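The Flino lounge set costs 98 and the seller calls the cloth "heavyweight", so I wasn't expecting much. Fine knit, cream, ribbed cuffs – pleasant enough, and it creases the moment you fold it.

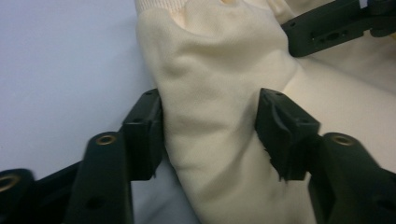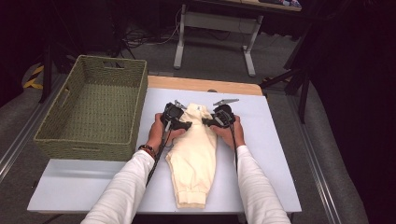
Cream was a mistake with a dog in the house. After 13 washes the ribbing still holds its shape, I'll give them that, but the knees have gone baggy. Wait for the December sale or buy grey.

Petronella Zwane

Recent reviews
Fastard drying rack
Multbridge storage basket
Van der Merwe wool socks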